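Ivden Toy Library and Play Room
Minutes of the working group, February

Present: Despina Živković (chair), İlker Toprak, Edin Petkov, Leilani Pruitt (minutes)
Apologies: Eleni Kovačević, sent notes by email, read out under items 2 and 5

Started 7.10, waited for keys.

1. Last minutes
Agreed. One correction, the shelf brackets were paid for out of the room budget, not the toy budget. Despina to initial the paper copy.

Matters arising: the draught under the side door. İlker has bought the strip, not fitted yet. Carried over.

2. Loans and returns
Catalogue now stands at 871 items, counting a set as one item. Eleni's email says returns slow over the holiday, picking up now. Three families still have the big floor puzzles, all from before Christmas. Reminders gone out twice. Edin asked whether we should ring. Agreed yes, Edin to ring, friendly, no mention of fines as we don't have any.

Leilani raised the loan slips again. People are writing the name of the toy but not the number so it takes ages matching them up at the desk. Suggest printing the slips with a box for the number at the top in bold. Agreed. Leilani to do a draft.

3. Blocks and bars
Long item. The mixed building blocks have been in the cardboard boxes from the Fasadcombe donation and the boxes have gone at the corners. Despina wants everything off cardboard by Easter. Proposal from last time was to use the large grey bins, open top, one per type, and stop trying to keep lids on anything.

İlker reported. Bins are big enough and children can see in from the side. Downside is the inside is scuffed, mostly on the slope and the floor, dark smears that look like dirt. Edin said scuffs are scuffs and do not matter for blocks. Despina not so sure, parents notice. General feeling they are usable after a proper scrub.

Discussion about what goes in together. Red bars and green blocks are from differnt sets but same sort of building, and children mix them anyway. Edin in favour of keeping together. İlker would split them, says red and green sorting is a nice job for the little ones at tidy up time and you lose that if they all live in one bin. Leilani pointed out one colour per bin means twice the bins on the table. Left together for now, look again in the summer.

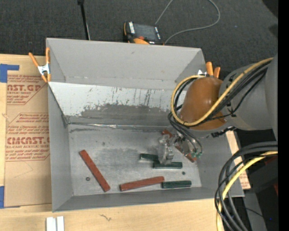

Item 3: red bars and green blocks in the grey bin, on the plywood table.

Despina asked about the small round fasteners in the bin floor, whether little fingers would pick at them. İlker to run a hand over every one and report back. Also the shiny seam where the slope meets the floor, a bit crumpled in one place. If there is an edge on it, tape over. If tape peels then think again.

Noise: tipping blocks into a hard bin is loud, Eleni said so in her email as well (capital letters). Felt in the bottom suggested. Against: felt gets filthy and someone has to wash it. Not agreed. Try asking children to place and not throw, see how we get on.

Actions
İlker: scrub bins, check fasteners and seam
Edin: flatten the Fasadcombe boxes and take to recycling
Leilani: labels for bin ends, picture as well as word

4. Tables and floor
Plywood tabletops are holding up but want another coat of something. Edin has most of a tin of varnish at home, will check it is the water based kind. Needs to be done when the room is shut for at least two days. Half term no good as we are open longer hours. Left with Edin to find dates.

Dark carpet, fine, hides a lot. Hoover is losing suction again, belt or filter. İlker will look. Despina reminded all that stray pieces go in the odds tub on the windowsill and NOT in a pocket. She found a green block in her coat in January.

Bit of talk about whether bins should be on the table or the floor. On the table, grown ups can reach but the smallest can't see over the side. On the floor, people trip. Agreed table during sessions for the over threes and floor for the baby hour only.

5. Cantero visit
Cantero nursery would like to bring a group of 10 children plus staff, morning visit. All in favour. Eleni's email offers to lead it if it is not a clash with her work. Need the kettle back from Makov Hall, they borrowed it in the autumn. Despina to collect.

Plan for the visit: blocks on the long table, dressing up in the corner, books by the window. No paint. Edin asked why no paint. See minutes from last June.

6. Money
Short report from Despina. Nothing unusual. Paid insurance and the printer ink. Almost all of the yearly subs are in. Would like to hold off buying new sets untill we know how many pieces are missing from the ones we have. Leilani said that means a count and a count means an evening. Nobody offered a date. Carried to next meeting.

7. AOB
Wooden train: a wheel has come off the engine again. İlker has glue.
Poster in the front window is faded, Leilani to reprint with the new opening times.
Someone left a child's blue scarf, on the hook behind the door.
Edin asked could meetings start at 7.30 instead. Despina would prefer 7. Left at 7.

Makov Hall have asked if we want a stall at their spring fair. Cost is low, table provided. Interest from Edin and Despina, Leilani neutral, İlker away. To ask Eleni.

Next meeting in March, same place, Leilani to book the room. Edin bringing biscuits.

Closed 8.50.

L.P.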